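Chapter 6
Bins, Blocks, and Loose Parts: Storing Things That Have No Fixed Place

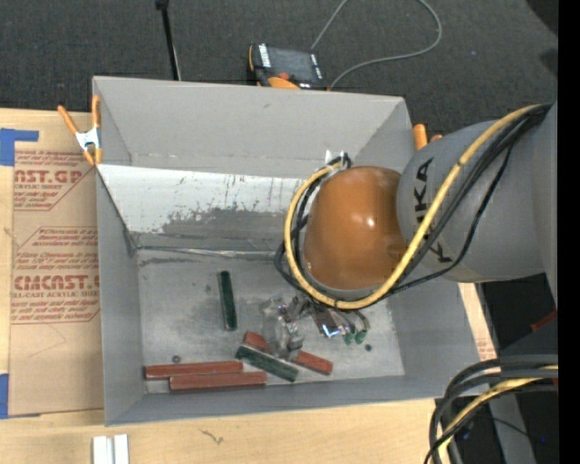 Parvathi Kotian objects that a bin is where sorting goes to die, and that anything worth keeping deserves a slot of its own. Many people who run a stockroom would agree with her. A slot tells you what belongs in it. It tells you when the thing is missing. A bin tells you very little until you lean over and look inside.

Her objection is a fair place to start, and this chapter takes it seriously. Still, most workplaces, classrooms, and homes use open bins every day, and they will go on using them. Small parts arrive faster than anyone can set them in rows. Children put blocks away by dropping them. A packer at a bench needs both hands and does not want to open a drawer. The useful question is which things do well in an open bin, how many of them, and in what kind of bin.

In the last chapter we looked at shelves and racks, where every item has an address. In this one we look at loose storage. By the end of it you should be able to choose a bin for a given set of parts, judge how full it should be, and lay out a bench so that the bin can be reached without strain.

What you will study in this chapter

6.1 The shape of the bin
6.2 How long, narrow pieces lie
6.3 Color as a label
6.4 Wear on the bin floor
6.5 Placing the bin on the bench
6.6 A worked case: the Grerkow workshop

Words to know

Loose storage: keeping items in a container without a set position for each one.
Footprint: the area of bench or shelf that a container covers.
Draft: the slope of a bin wall away from straight up and down.
Crossing: a place where one piece lies over another.
Working fill: the number of pieces a bin can hold while each can still be picked up without moving more than one other.

6.1 The shape of the bin

Most storage bins are rectangular. They stand side by side without wasted space, and they match the shape of the shelves and tables they are put on. The walls are often sloped. Sloped walls let empty bins nest inside one another, and they also give the hand a little more room at the top than a straight wall would.

The slope has a cost. A bin with a lot of draft has a smaller floor than its rim suggests. Buyers who measure only across the top are often surprised when a part that seemed sure to fit will not lie flat. Always measure the floor. If the catalog gives one length and does not say where it was taken, write to the supplier and ask.

Wall height matters as much as floor size. Tall walls keep parts in when the bin is carried or bumped. They also make the parts harder to see from a chair and harder to reach at the corners. For a bin that will be moved often, choose tall walls. For a bin that will stay on one bench all day, try a lower one first.

Gray is a common bin color and a practical one. It shows up most bright parts well and does not compete with them. It does less for dark parts. A dark green piece on a dull gray floor can be overlooked in poor light, where a reddish one would stand out.

6.2 How long, narrow pieces lie

Cubes dropped into a bin settle in much the same way whichever side they land on. Long, narrow blocks do not. Each has a direction, and the direction changes how easy it is to pick up.

Look back at the opening picture. Only five blocks are in the bin, three reddish-brown and two dark green, and already one of the green ones crosses over a red one. The other green block lies by itself, with open floor on both sides. If you were asked to take out a green block, you would probably choose that one.

Three positions come up again and again in loose storage, and it helps to have names for them.

Free. The piece lies flat, with enough floor around it for fingers on both sides.
Walled. The piece lies close alongside a wall, and one side is hard to get at.
Crossed. The piece lies over or under another one. The upper piece can be taken right away. The lower one has to wait.

A walled piece can usually be freed by pushing it toward the middle with one finger. A crossed piece needs a decision. Pulling out the lower block first is a common mistake. The upper one tips or slides, and it may knock others into the wall. Take the top piece first, even if it is not the one you want, and set it down elsewhere on the floor of the bin.

The number of crossings rises quickly as the bin fills. Try it yourself with pencils and a baking pan. With a few pencils there is room to spare. Add more, a handful at a time, and the free ones disappear well before the pan is full. The working fill of a bin is always lower than its volume would lead you to expect.

6.3 Color as a label

When parts share one shape, color is the cheapest way to tell them apart. It needs no reading and works at arm's length. It also has limits.

Some people cannot easily tell reds from greens. In a room used by many workers, it is likely that at least one of them has this difficulty, and he or she may never have mentioned it. Dark shades make the problem worse. If red and green pieces must share a bin, pick shades that also differ in lightness, such as a pale green and a deep red. A stripe or a notch on one kind does the same job and can be felt as well as seen.

Light in the room changes color too. A piece that is clearly brown by the window may look red under a lamp. Before you settle on a set of colors, carry samples to the bench where they will be used and look at them there, once in the morning and once at the end of the day.

6.4 Wear on the bin floor

New bins have an even surface. Used ones often show scuffs, pale worn areas, and darker smudges. Scuffs do no harm to most parts, and there is no need to throw out a bin on their account. Two things are worth checking.

First, run a fingertip over the worn areas. A raised edge can catch a thin piece and hold it. A rough spot can be smoothed with fine sandpaper.

Second, wipe the smudges with a damp cloth. If they come off, the bin needs cleaning more often. If they stay, they are in the surface, and the only question is whether they make the parts hard to see. Where they do, put in a plain liner cut to the size of the floor.

Do not use a loose sheet of paper as a liner. It slides up the sloped wall and small parts go under it.

6.5 Placing the bin on the bench

A bin in the center of the table is easy to reach from any side, and for a bench shared by two people that is the right place. For one person it is usually better off to the side of the hand that does the picking, with the space in front of the body left clear for the work itself.

Set the bin so that its long side faces the worker. The far wall is then closer. With tall walls, the bench may have to be lowered, or the worker may have to stand – a seated person should not have to lift the elbow above the shoulder to clear a rim.

A wooden tabletop gives a bin a steady rest, but a smooth bin on a smooth top can creep when parts are pushed against its wall. A strip of rubber under the two front corners stops this.

6.6 A worked case: the Grerkow workshop

The workshop at Grerkow packs boxed building sets for schools. Each set holds long blocks in two colors. Until last August the blocks were kept in deep drawers under the benches, and packers bent down for every set. Volker Wegener, the shift lead, replaced the drawers with open bins from Buschmann and asked his packers to keep notes.

The first notes were not encouraging. Each bin had been filled with 169 blocks, a full carton, so that it would need refilling only once a shift. The packers spent their time untangling. Annelore Nolte wrote that she could see plenty of blocks and pick up hardly any of them.

Wegener cut the fill to 35 blocks. The bins now had to be topped up several times a shift, and one person was given that task. Complaints about crossed blocks almost stopped. A second change followed when Bernd Teuber asked for the colors to be split, one to a bin. It took up twice the footprint on each bench, and at two of the benches there was no room for it. Those two kept mixed bins, and they still do.

The sister shop at Prunetitz tried the same fill with a smaller bin and went back to drawers. Its blocks were longer, and too many of them ended up leaning on the walls.

Before you read on

Find a container you use for loose things: a toy box, a pencil tray, a kitchen drawer. Without emptying it, pick one item that is free, one that is walled, and one that is crossed. Draw the container from above and mark all three.

Take out items one at a time, top pieces first, until every item left is free. Write down how many remain. Compare that with the number you started with, and keep both figures. You will need them for the fill table in Section 6.2.

Last, measure the container twice, once across the rim and once across the floor. If the two lengths differ by more than the width of your thumb, note which of your items would fit the first and not the second.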